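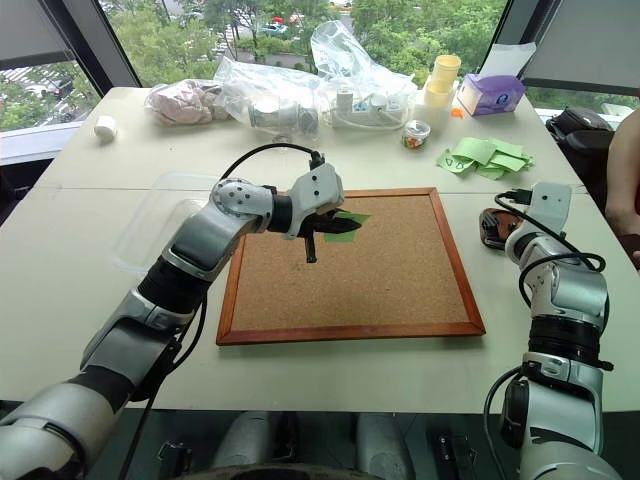 Several readers at the Powell office wrote in after the spring budget notice, and one of them asked whether the second robot station could wait until the first has been used for a full year. The question is a fair one, and the equipment planning group has taken it up as part of its work for the coming budget period.

The present station is a two-arm unit at which small, everyday jobs are tried, among them placing sticky notes on a framed cork board. Work of this type puts modest demands on the arms and heavy demands on the fingers, the cables and the table space. The group has therefore asked that future requests list these items on separate lines. In the last round, two of the three requests gave a single figure for the whole station, and it was not possible to tell what had been set aside for replacement parts.

Timing of the second station

The group recommends that the order be placed in April, with delivery to the Clolberg building. Calholm, the supplier of the present unit, has quoted a lead time of 54 working days. Sukska has quoted 40, but its price does not include installation or the first service visit. Both quotations remain open, and no choice will be made until the two have been set out on the same basis.

A delay of one year would lower spending in the current period. It would also leave all trials dependent on one station. Booking records show that the station was reserved for 92 percent of available hours last quarter, and requests for longer sessions have been turned down. The group considers this sufficient reason to proceed, subject to the conditions set out later in this item.

Tables, supplies and small parts

Tables are often left out of equipment requests and then bought in a hurry. A board, the reach of two arms and a supply of materials take up more room than a floor plan suggests, and departments should measure the full working area before they submit. Sticky notes, pushpins, cups and similar goods are to be charged to the department's ordinary supply account — they are not capital items and will be struck from any request in which they appear.

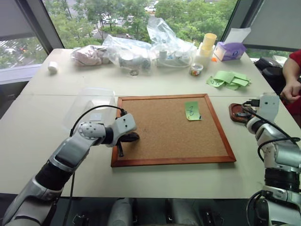
Conditions for approval

Each department that intends to use the second station is asked to provide a written estimate of weekly hours, the name of a budget holder, and a list of the tasks to be tried. Estimates should cover the second year as well as the first. Spare finger sets and cables should be budgeted at 100 percent of the first-year quantity in each later year, until the group has enough records to set a lower figure.

Requests that arrive after the April order is placed will be held for the next round. Forms are available from the purchasing desk at Powell, and completed copies may be returned there or to the front office at Clolberg before 4 p.m.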